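Rikstead mod returns after update breaks the bakeries

Players of the village-building game Wostum can have their bread back. Rikstead, the mod that adds ovens, bakeries, market stalls and a frankly unreasonable number of buns, was put up again for download on Sunday, after a month in which installing it was a good way to lose a town.

The trouble began with the July update to the base game, which changed how buildings store what is inside them. Most mods shrugged. Rikstead, which stores a great deal inside its buildings, did not. Players who loaded an old save found their bakers standing in front of ovens they no longer recognised, holding dough, and refusing to go home at night. In larger towns the queue of bakers eventually blocked the road, the carts stopped, and the whole place starved within sight of 300 sacks of flour.

Piroska Kozma, who has looked after the mod since its original author moved on to making one about canals, took it down the same evening and left a one-line note asking people to keep a copy of their saves. A good many did so, some of them before opening the game again and some of them after.

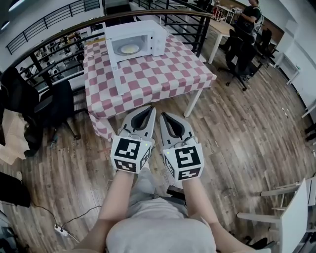

Viorica Stanciu wrote under the note that she had lost a town she had been building since the spring, that she had been warned on the loading screen, and that she would like it known she blamed the bakers anyway.

The new version, numbered 19, keeps each oven's contents in a separate file of its own, so that a change in the base game ought to leave them alone. It also mends a fault that had been in the mod from the start, where a loaf left in an oven over winter came out in spring worth more than the house it was baked in. Several players had built their economies on this and have asked for it back. Kozma has said she will think about it, in the tone of someone who has finished thinking about it.

Old saves should carry over, with conditions. The mod now needs Chiriac, the small helper program that loads mods in the right order, and it wants the current one. Anyone still running a copy from before the update will get a grey screen and a message reading "oven not found", which is true as far as it goes. Chiriac goes in first, then Rikstead, and the old Rikstead folder has to be deleted by hand. Copying the new files over the old ones leaves both sets of bakers in town, and they do not get on.

Cosmin Pană, who tested the release on his own save, a hill town with 1,394 residents, reported that it took 8 minutes to load the first time and came up normally after that. He lost one market stall and gained a second church. He has decided to leave it — moving the graveyard would be more work than it was worth, and the residents seem to be using it.

The other change players will notice is the menu. Recipes used to sit in a single long list in the order they had been added, so that rye bread came between roof tiles and a type of goat. They are now sorted by building, and can be searched, though only in lower case. A fix for capitals is promised. The goat has been moved to livestock.

There is less good news for anyone who plays with Flurnier, the popular weather mod. The two ran side by side happily enough before July, but Flurnier's frost now reaches indoors and puts the ovens out. Po-yen Lai, its author, says the frost is behaving as designed and the bakeries should have had doors. Kozma says the bakeries do have doors. The two are understood to be discussing it, at some length, in a public thread that has become more popular than either mod.
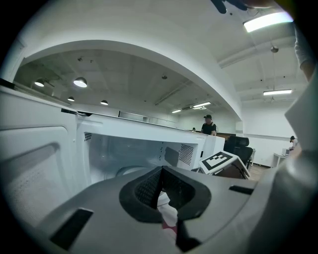 Can Rikstead be added to a town that has never used it? Any existing town will take it, provided there is room for a mill and the game is saved and restarted once after the first one is built.

Mitali Begum, who writes the translation files, is looking for someone to check the Hungarian and Romanian menus before the next release. She notes that the word for "proving drawer" has so far been rendered as "evidence cupboard" in one of them, and that she has had no complaints, which worries her.

The download is on the usual mod page, along with the old version for those who have not updated the base game. The old version is marked "old version" in red. At the time of writing it was still the one being downloaded most.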